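Notebook, bench 2
07/03/2022
Written by: Dong-hyun Cho
Read by: Seo-ah Ko (please add remarks at the end)

Second day with the evaluation kit from Golteck. The kit is called Ruduno and we have it on loan until the review in October. Their offer is for the two-arm package, with wrist cameras, gripper fingers and one year of the Zistach software service. I write this entry mainly so that Seo-ah can compare with her own notes on the installation.

Morning: started the controller and loaded the calibration from yesterday. The left arm accepted it. The right arm asked for homing again, same message as yesterday. I did the homing by hand from the menu and then it was fine. The manual explains this message on page 13, but the menu names in the manual are from an older version, so one must guess a little.

After that I set up the block task. We use the large plastic building blocks, because everybody in the lab knows this task already and we can compare with our old fingers. Blocks in the gray bin, free table on the left side for placing. I lowered the speed limit to 900 in the settings (the unit is not written on that screen, I must ask Golteck). 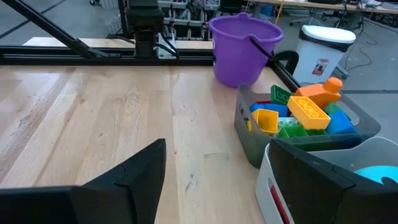 The wrist camera stream is stable now. Yesterday we lost it several times and I suspected the cable, but after I changed the port it did not happen again. I keep the old port marked with tape until I hear from their support. The color is good without any adjustment. My complaint is the exposure menu, which forgets its value after each restart.

About the fingers. They are the flat black type that comes standard with the kit. On large blocks I have no problem with them. On small blocks the contact must be made near the tip, and there I would like a softer surface. Golteck sells a soft pad set separately, and in my opinion it should be part of the package at this price. Quoted price for the pad set is 1,734 in the offer, without tax. Seo-ah, can you check if this is for one arm or for both? The text can be read in both ways.

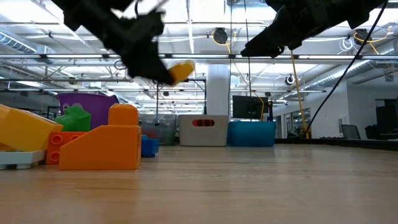
Block task with both arms in the work area, small yellow block in the gripper.

Software: the Zistach recorder saves the sessions in its own format, and the export tool is a separate program. Export works, but I could not find how to choose only one camera. For our use this is important. I wrote the question in the support form and I received only the automatic reply so far.

Cable routing is still not nice. The arm cables make a loop beside the mount, and I want to fix them better before we try faster motion. Golteck has clips in the accessory list, but normal ones from our drawer are enough I think.

To do:
- ask Golteck about the speed unit and the homing message
- pad set, one arm or both (Seo-ah)
- export of a single camera
- clips for the cables
- write down the exposure value on the sheet next to the controller

Remark S. Ko: pad set is for one arm, I called them. The homing message they know, there is an update. Do not install it before we copy the calibration file.

Ok, copied to the shared folder under "ruduno_cal". Update is for tomorrow. D.C.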